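Ticket 1337
Opened: December 31, 2000
Site: Eynon building, sorting room
Category: Furniture / storage
Status: Open, waiting on part

Reported problem

The light-colored worktable in the sorting room is out of level. Small parts set down near the front drift toward the left corner. Bins also slide when someone leans on the table. The table was bought from Rarneo and has been in use for 13 months.

Log entry 1

Checked the floor first. It is flat enough where the table stands. Put a level on the top, side to side and then front to back. Side to side is off by 7 mm, low on the left. Front to back is fine. Tightened the bolts on all four legs. Two on the left were loose. No change in the reading.

Log entry 2

Cleared the small parts off the top and put them away in the drawers. Left the white plastic bin with the black "O" on it at the back right corner, with its contents inside.

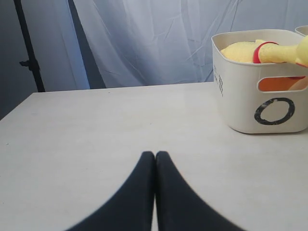
Turned the adjusting foot on the front left leg. It goes up a few turns and then slips back under load. The thread inside the leg is worn. Swapped in a foot from the spare Zitodier table and got the same result, so the foot itself is good and the insert needs replacing.

Log entry 3

Put a hard rubber shim under the front left leg for now. Level reads true side to side. Set a few screws on the top and leaned on the front edge. They stayed put. Please do not drag the table while the shim is in. Lift it if it has to move.

Wiped the top with a damp cloth and plain soap. Some faint smudges do not come off. They are not part of this ticket. If they bother anyone, open a new one under Cleaning.

Parts

Leg insert, threaded, Poto item 149, quantity 1. Not in stock. Ordered.

Next step

Fit the insert when it arrives, remove the shim, check the level again and close. The O bin can go back to its shelf at any time.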